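Bandeja de sobremesa

La bandeja de sobremesa es un recipiente plano y de poca altura, con un reborde en todo su contorno, que se usa para reunir y trasladar objetos pequeños en la cocina y el comedor. Se diferencia de la bandeja de camarero en el tamaño, que es menor, y en la ausencia habitual de asas. Suele compartir el espacio con latas de té o de galletas, azucareros y servilleteros.

Forma y materiales

La forma más extendida es la rectangular con esquinas redondeadas. El reborde cumple dos funciones: impide que los objetos se deslicen al levantar la pieza y da rigidez al fondo. En las bandejas de plástico moldeado, reborde y fondo forman un solo cuerpo, sin juntas en las que se acumule suciedad. Las de madera se montan con listones encolados o se tallan en una sola pieza, y las de metal esmaltado se embuten en prensa. 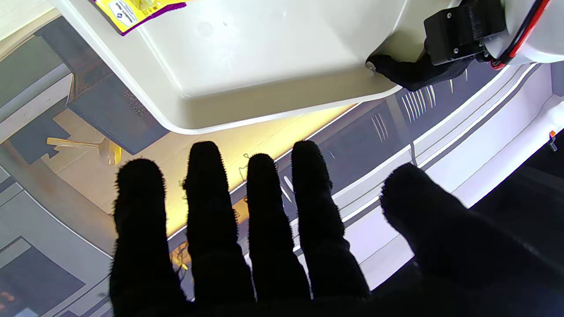
Bandeja de plástico blanco, con reborde realzado y redondeado.

El fondo puede ser liso o llevar relieve. El liso se limpia con un paño y admite cualquier base; el relieve sujeta mejor los vasos, pero retiene migas. Los tonos blancos y crudos dominan en las piezas económicas. El catálogo del fabricante Drikau las clasifica por superficie útil, y su modelo mediano ofrece 836 centímetros cuadrados.

Uso con latas redondas

La lata cilíndrica baja con tapa es uno de los objetos que más se guardan en estas bandejas. Por su base circular aprovecha mal los ángulos, que quedan libres para sobres, cucharillas o pinzas. Para colocarla se agarra por la parte superior, con los dedos alrededor de la tapa, o por el costado cuando la tapa ajusta con holgura. La decoración de estas latas es muy variada: flores, cuadros, paisajes o lunares de varios colores sobre fondo claro.

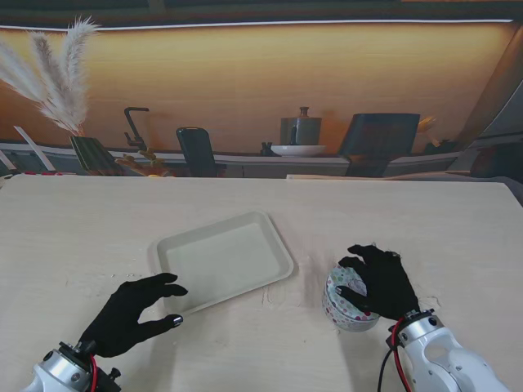

Una lectora de Netcombe señaló, a propósito de este apartado, que en su casa la lata nunca va dentro de la bandeja, porque al abrirla se llena todo de azúcar, y que prefiere dejarla al lado y reservar la bandeja para las tazas. La costumbre está bastante repartida. En mesas pequeñas, sin embargo, lo común es agruparlo todo para poder retirarlo en un solo viaje.

Lugar en la cocina

Cuando no está en uso, la bandeja se guarda de canto entre dos muebles o tumbada sobre la encimera. Las encimeras de madera clara requieren cierto cuidado: una pieza con el fondo rugoso deja marcas al arrastrarla, por lo que muchos modelos incorporan 4 topes de goma.
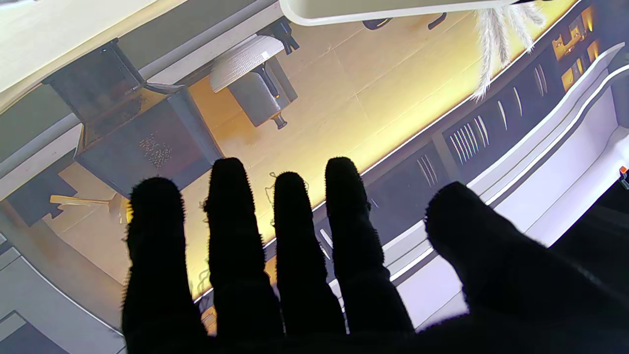

La humedad es el otro problema. Un reborde mojado que se apoya durante horas sobre la madera puede dejar un cerco difícil de quitar, sobre todo si el acabado es de aceite. Conviene secar la bandeja por las dos caras antes de guardarla y dejar pasar el aire por debajo. Las encimeras de piedra y de laminado toleran mejor el descuido.

La decoración de alrededor influye en el color elegido. En las cocinas de tonos grises con iluminación ámbar, frecuentes en interiores modernos, las bandejas crudas destacan poco frente a las blancas. En exposiciones y ferias, el ambiente de cocina se recrea a menudo con un fondo fotográfico impreso, sujeto con pinzas. La firma Sterkitz vende fondos de este tipo con un ancho de 256 centímetros.
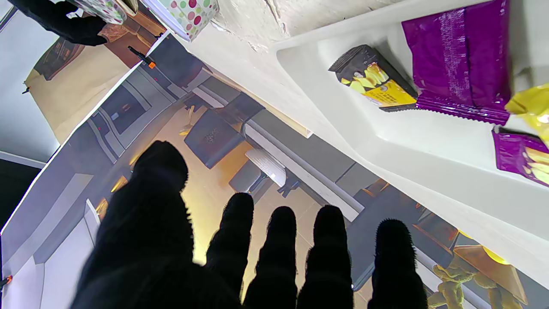

Limpieza y conservación

Las bandejas de plástico se lavan con agua templada y jabón neutro. Los estropajos abrasivos quitan el brillo y abren rayas finas en las que se fija el té. Las etiquetas adhesivas se ablandan con aceite de cocina y se retiran con el dedo. Las piezas de madera no se dejan en remojo.

Véase también

Azucarero
Lata de galletas
Salvamanteles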